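评测 ＞ 桌面机械臂 ＞ 长期使用

六月　文／本站评测组

Windeck Grelen 桌面机械臂（配 Merrick 两指夹爪）：手艺不错，醒来的时候脾气不太好

先说结论，省得有人翻到最后才发现自己已经下单：Grelen 是一台干活很像样的小机械臂，配的 Merrick 夹爪却有一个毛病，严重到我在写这篇东西的时候，右手食指上还贴着创可贴。毛病不在抓东西的时候，在按完急停、松开急停、以为一切已经结束的那几秒里。

Windeck 的宣传页把它叫做“可以和家人共享一张桌子的机械臂”。我和它共享了一张桌子，家人看完第一天之后就去客厅吃饭了。

开箱部分尽量短一点。箱子里有臂、夹爪、电源、一只急停按钮、一袋螺丝和一本说明书。说明书用了很大篇幅教人怎样把臂从泡沫里抱出来，配图里的人穿着西装。急停的部分占半页，其中一半是急停按钮的接线颜色。臂展标称 400 毫米，我拿尺量过，够得到它说的那么远，这一点值得表扬，毕竟我以前那台所谓的同级产品，标称里大概把桌子也算进去了。

安装花了一个晚上。底座的夹具对桌沿厚度有要求，说明书没写，我的桌子刚好不合格，垫了一块砧板才锁住。第一次上电，各关节挨个动了一下，动静不大，像有人在隔壁房间小心翼翼地拉抽屉。夹爪最后动，先张到最大，再合到底，再张开。当时我觉得这很可爱，像在伸懒腰，还跟它打了个招呼。请记住这个动作，后面要考……算了，后面我的手指会考。

测试用的活儿是我自己挑的：绿色格子布上摆一只镶黄边的竹蒸笼，旁边放几个彩色方块和米白色圆球，让它把圆球放进蒸笼，方块归方块那边。选蒸笼有两个理由。一是笼壁有高度，放东西必须先抬起来再放下去，偷懒平推的臂到这里就露馅了；二是我看腻了把红色积木叠到蓝色积木上的演示，世界上应该已经没有哪台机械臂不会这个了。
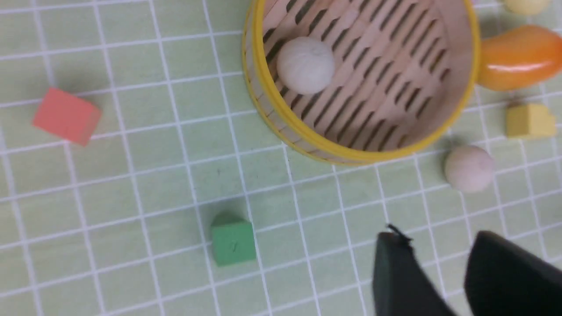 按下急停以后，夹爪会不会松开手里的东西？

出厂设置下夹爪会保持原位，直到急停复位；复位之后它会自动做一次开合校准，手里的东西在这时候会掉下来。

校准就是上电时那个伸懒腰。Merrick 没有绝对位置编码器，断过驱动电源之后它不知道自己张了多大，所以要先张到头、再合到底，摸一摸两边的限位，心里有了数才肯干活。道理完全说得通，很多夹爪都这么做。问题在于它什么时候做，用多大劲做，以及做之前吭不吭声。

三个答案依次是：急停一松就做；用全力做；不吭声。

设想一下正常人按急停的场景。夹爪歪了，圆球卡在指头和笼沿之间，眼看要把蒸笼整个掀起来，你一巴掌拍下红按钮。世界安静。你伸手把蒸笼扶正，把圆球从指头中间抠出来，另一只手顺便把按钮旋开，因为你觉得反正还要在软件里点“继续”，按钮旋开又不代表它会动。臂确实不会动，臂很守规矩，老老实实等软件确认。夹爪不等。它先唰地张开，让你有机会把手指放得更舒服一点，然后合上。

我就是这样被咬的，时间是晚上，具体几点没看，当时忙着说一些不适合登在评测里的话。伤得不重，指腹一道红印，破了一点皮。夹爪合到我手指上之后显然碰到了阻力，它对此的理解是“限位到了”，于是欣然把我的手指宽度当成了零点。接下来它抓什么都留着一根手指的缝，方块一个也夹不起来，我又给它断电重启了一遍。它连错都错得很有逻辑。

为了弄清楚这是偶然还是天性，我拿一截软泡沫条代替手指，用同样的办法试。流程如下：让它抓到一半，按急停，把泡沫条放进两指之间，旋开按钮，软件里什么都不点。重复 20 遍，它咬了 20 遍，非常稳定。如果 Windeck 哪天要做可靠性宣传，这组数据可以免费拿去用。

泡沫条退休的时候，中间那截已经很有腰身。
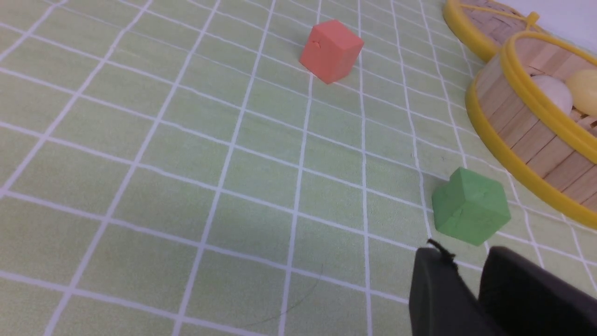
图／本站评测组，腕部相机画面

话说回来，它平时干活真的不差，这才是让人生气的地方。要是一台破烂，我早就写三行打发了。

我前后让它做了 400 次抓放，中间换过摆法，也换过灯。圆球最容易滑，方块最容易因为角度歪而夹到棱上。400 次里失手 6 次，其中多数是圆球在笼沿上磕了一下滚开去，臂自己并没有撞到什么。这个成绩放在这个价位我是服气的。关节回位干脆，慢速时没有那种一抖一抖的廉价感，放下东西时会先贴近再松手，比我家里某些成员放碗要轻。

腕部相机是附带的，安装位置偏低，画面里总有夹爪占着一角。这没什么不好，标定的时候反而有个参照。画质够用，格子布上的白线能认出来，颜色略微发灰，对识别红、绿这种方块没有影响。对米白色的东西就要挑灯光了，午后靠窗的那边太亮，识别框会在圆球和布上的反光之间犹豫不决，像在菜市场挑西瓜。我把帘子拉上一半，问题就没了。

软件是网页界面，打开快，翻译一般。“Approach”翻成了“求婚”，所以日志里会出现“正在向方块求婚”“求婚失败，目标已移动”。我本来想报给客服，后来舍不得。

日志倒是详细，每次抓取的电流、开口宽度、耗时都有。我就是在日志里发现了校准那一步的底细：急停复位之后，驱动板一恢复供电就立刻发校准指令，这条指令根本不经过网页软件，也就是说软件里的“确认后继续”那个大绿按钮，从头到尾管的只有臂。夹爪有自己的想法，写在自己的固件里。两个部分各自都觉得对方在看门。

而抓取时的力限制，在校准阶段是不生效的。正常抓东西时，力可以设成很轻，轻到夹泡沫不留印；校准时它用的是电机能给的全部力气，理由大约是要确认摸到的真是机械限位。前面那截泡沫条对此深有体会。

我写信问了 Windeck。回信来得不慢，语气客气，分两段。第一段感谢我对安全的关注，第二段指出说明书里写明了“设备通电时请勿将手置于夹爪之间”。我回信问，急停按下之后算不算通电。这次隔得久一些，回信说从控制逻辑的角度看驱动已断电，从用户的角度看设备应始终视为通电。我把这句话抄在了急停按钮旁边的胶布上，每天读一遍，越读越觉得它适合刻在什么更重要的地方。

后来他们让我把夹爪寄到 Utulthorpe 的维修点检查。我寄了，又完好无损地寄回来，单子上写“功能正常，未发现故障”。他们说得没错，它每一次都严格按照设计咬人。
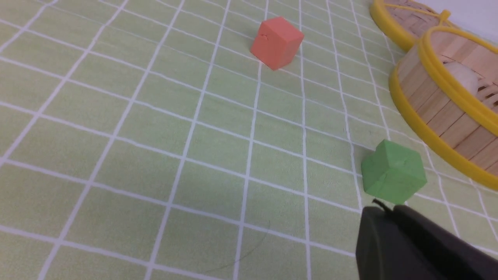
所以只能自己想办法。在固件更新之前，我试过三种绕过的路子，按好用程度从低到高写。

第一种，旋开急停之前先拔夹爪的供电插头，等手都拿出来再插回去。管用，但插头在腕部下方，要去拔它，就得把手伸到夹爪旁边，这就有点像为了不被狗咬而去给狗戴嘴套。而且插头是卡扣式的，我不觉得它能经得起天天拔。

第二种，在固件的参数表里找到校准电流那一项往下调。这一项藏在“高级”页面，名字叫“回零强度”，默认是最大。往下拉一格，泡沫条受的罪明显轻了；拉得太低，夹爪在合到底之前就会自以为到底，然后又开始留缝。我现在停在一个折中的位置，偶尔要多校准一次。注意这一项每次升级固件会被改回默认值，不会提醒你，我升级过一次，第二天才发现。

第三种，加一只继电器，把夹爪的供电和急停分开，急停复位之后夹爪保持断电，另按一个按钮才给电。多花一点零件钱，接线要懂一点电，不懂的请找懂的人，别拿这篇文章当图纸。改完之后流程变成：旋开急停，手拿走，眼睛看一遍，按第二个按钮，它伸它的懒腰。我的那个按钮是绿色的，装在离夹爪够不着的地方，按它的那只手就没有机会同时待在不该待的位置。这件事本来该出厂就有，整套零件加起来还没有说明书厚。

改装会不会影响保修，我问过，答复是“视情况而定”。

顺便说几个小毛病，和安全无关，但每天都会碰到。

线缆的走法不讲究。臂的上端有一段黑线是拱起来走的，臂转到某些角度时这段线会晃，我总担心它哪天挂到台灯。用扎带收了一下，收得太紧又限制转动，最后留了一截松的，看着邋遢，用着放心。

夹爪的指面是平的，抓圆东西全靠摩擦。圆球只要偏离中心一点，合拢时就会被挤得往外跑，有一次一路滚到布边上，臂还很敬业地跟过去探了探。我在两指内侧贴了防滑垫片之后好了很多，前面说的那个失手数字是贴垫片之前的，贴之后没有再认真记。

放东西进蒸笼时，默认的抬升高度不够。它的路径规划把蒸笼当成一个平的圆盘，不知道笼壁有高度，第一次演示就拿着圆球去撞墙，我按急停主要也是因为这个。在障碍物页面手动补一个圆柱进去就行，圆柱的高度要比实物多留一点。笼盖也要补，哪怕是平放在旁边的，不然它迟早会去盖子上试试。
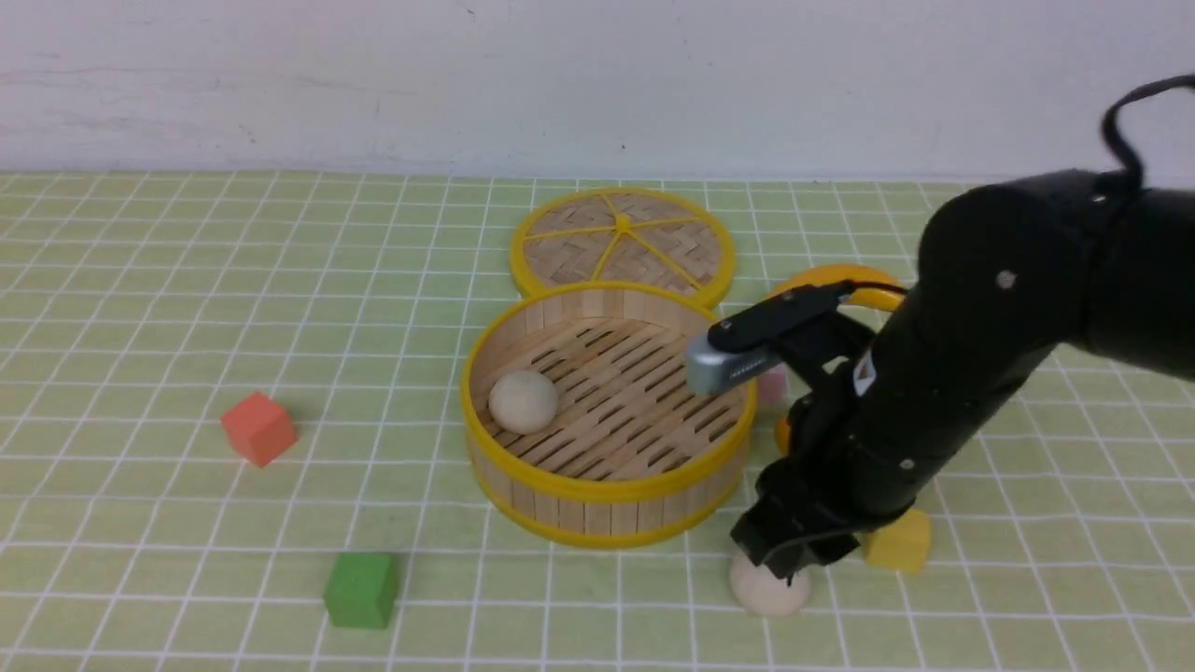
障碍物补完以后，按急停的次数大大减少，于是被咬的机会也少了，可我不打算把这算成 Windeck 的功劳。

还有一件事我拖到现在才说，因为它让我对整套安全设计的信心又掉了一档：急停按钮自己。按下去的手感很好，厚实，声音清脆，旋开的行程却很短，袖口蹭一下就可能转开。我有一件卫衣专门干这个。按钮平放在桌上，按下之后要伸手去处理夹爪，胳膊正好从它上方经过，袖口带一下，咔，复位，接着就是唰的一声。两个各自不算大的问题凑在一起，刚好能凑出一次事故。我的建议是把按钮竖着固定，装在桌子侧面，或者换一只带钥匙的。带钥匙的那种看着像要发射什么东西，来串门的人都会先问能不能按，这时候请把钥匙拔走。

如果你打算让孩子用，我的意见是等。学校或者兴趣班要买，也请先把第三种改法做好，再让人靠近桌子。孩子看见圆球卡住，第一反应一定是伸手去拿，这个反应没有任何错。会出错的是那个等着他伸手的东西。

一个人在家里捣鼓、心里有数、手边有泡沫条的成年人，我倒不反对买。臂的部分真的好，好到我一边贴创可贴一边还在给它排第二天的活。Windeck 也单卖不带夹爪的版本，法兰是通用孔位，可以换别家的爪子。我手上正好有一只旧的，力气小，反应慢，张合的时候嗡嗡响，从来没咬过谁。装上去跑了几天，圆球掉得比 Merrick 多，我睡得也比之前好。

值不值得为了那点抓取成绩留着 Merrick？我现在是留着的，理由主要是继电器已经焊上去了，不想拆。

优点：臂的精度和平顺程度超出价位；臂展不虚标；日志详细；求婚功能。

缺点：急停复位后夹爪自动全力开合，无提示，不受软件确认约束；校准把手指当限位；急停按钮容易误旋开；升级固件会悄悄恢复默认的回零强度；说明书把篇幅给了泡沫。

评分：臂四星，夹爪一星半，客服回信的文笔三星。

补记：稿子排好之后，星期三收到 Windeck 的邮件，说新固件会在复位后加入提示音，先响一声再校准。我问响完隔多久开始动，对方说会把这个问题转给工程部门。收到答复之前，第二个按钮我会继续按。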